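Household Textiles - Questions and Answers

Washing a long curved cushion with a printed band

Asked by Setareh Mousavi, Nov 29, 2020
Status: Answered (2 replies)

I would appreciate guidance on the proper cleaning of a long, curved cushion purchased from Skolum in June. The care label was removed before I thought to read it, and the seller's page no longer lists the item. The cushion is light blue and smooth to the touch, with pink stripes and a pink bow printed across its length. There is no zipper, and I have not found any opening in the seam.

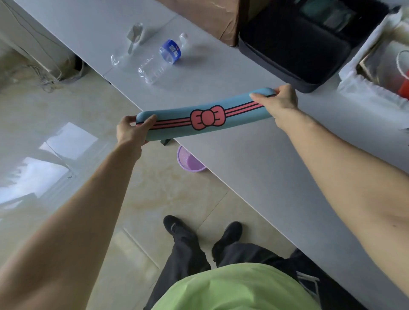
Hrvoje Begović asked in reply whether the filling was foam or loose fiber, as the two should not be washed in the same manner, and requested that the question be updated before anyone recommended a machine cycle.

Update from Setareh Mousavi: I believe it is fiber. When pressed firmly it returns to its shape slowly, and I can feel small lumps near one end. The cushion is used daily at a desk and has begun to look gray along the underside. My principal concern is the print, which I would not wish to see crack or fade.

Answer by Fatemeh Talebi
Marked as accepted

A fiber-filled cushion without a removable cover may generally be washed by hand. Please proceed as follows.

Test the print first. Press a damp white cloth against one stripe for two minutes and check for any transfer of color. If color appears, limit cleaning to the underside.

Fill a tub with cool water and a small amount of mild detergent. Submerge the cushion and press it gently from one end to the other. Do not twist it - twisting is what moves the filling into lumps. Rinse until the water is clear, then roll the cushion in a dry towel and press.

Dry flat on a rack, keeping the curve in its natural position, and turn it every few hours. Allow some 46 hours in a cool room. It should not be used until the center is fully dry. The print should not be ironed.

Answer by Esmaeil Salehi

I put mine in the machine on delicate and it was fine. Different brand, however.

This question is closed to new answers.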